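About Virkcombe Grocery Packing School
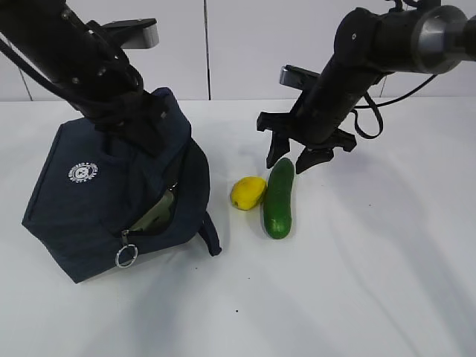
Navy fabric bag with cucumber and yellow fruit, packing table.

The Virkcombe Grocery Packing School provides instruction in the handling and bagging of fresh produce. It was established by Udeo, a regional grocery cooperative, and continues to operate under its direction. The school is open to store employees, delivery staff and members of the public.

Instruction is given in 3 stages. Students first learn to sort goods by weight and firmness. They then practice with paper sacks and crates, and finish with soft bags brought from home. Soft bags receive the most classroom time. A fabric bag slumps when it is set down, and its opening must be held apart while the first items go in. Firm vegetables such as cucumbers are placed low and along the side. Fruit that bruises easily is packed last.

The main course lasts 7 weeks. In the most recent program year, 887 students completed it and received the school's certificate, which is accepted at all Udeo stores. A shorter evening course is offered at the Edet branch.

The school also maintains a lending collection of 1,000 bags, sacks and baskets for practice at home. Items may be borrowed at the front office upon presentation of a student card.

Applications are accepted throughout the year. Applicants under the age of 18 must provide written consent from a parent or guardian.

Related pages
Course calendar and fees
The Edet branch
Borrowing from the bag collection
Irnumeo delivery staff program
Contact the front office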